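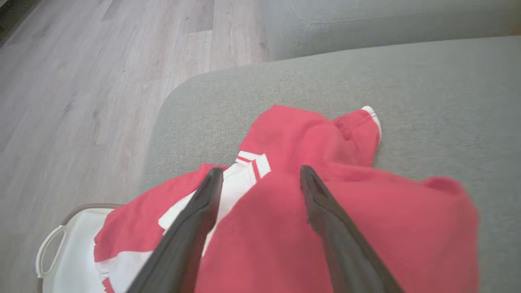
Budget for two arms: spare fingers first, or second camera?

Asked on August 10, 2023

Hello all. We are a small team and we plan a setup for picking up clothes from a sofa and putting them in a basket. I have 3,826 dollars left for this year, after the arms are paid. Fonach offers me a wrist camera for 630. The finger sets from Zundton are 70 each. I do not know how many sets I should plan, and if soft clothes wear the tips at all.
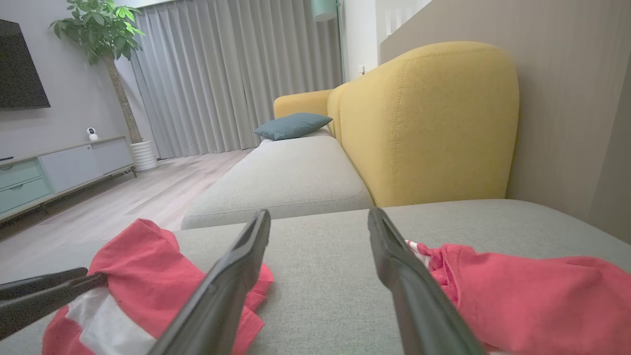
My second doubt is the furniture. Should I buy one more sofa with other fabric, or is it wasted money at this stage? Thank you in advance for any advice.

3 answers

Answer 1
Clothes are gentle. It is the seat cushion that rubs the tips, when the grip goes too low. I would plan four sets per arm for one year, so 560 in total. Ask Zundton also about the shipping, in July I paid more for it than for one set. Sofa: wait, first buy more clothes of different thickness. A used cover costs little and changes the fabric too.

Answer 2
Get the Drendine camera, much better.

Answer 3
Please check that the cable of the camera is included in the price. With Sarpong it was not included, and I had to ask for money again. Keep some part of the budget free for such things.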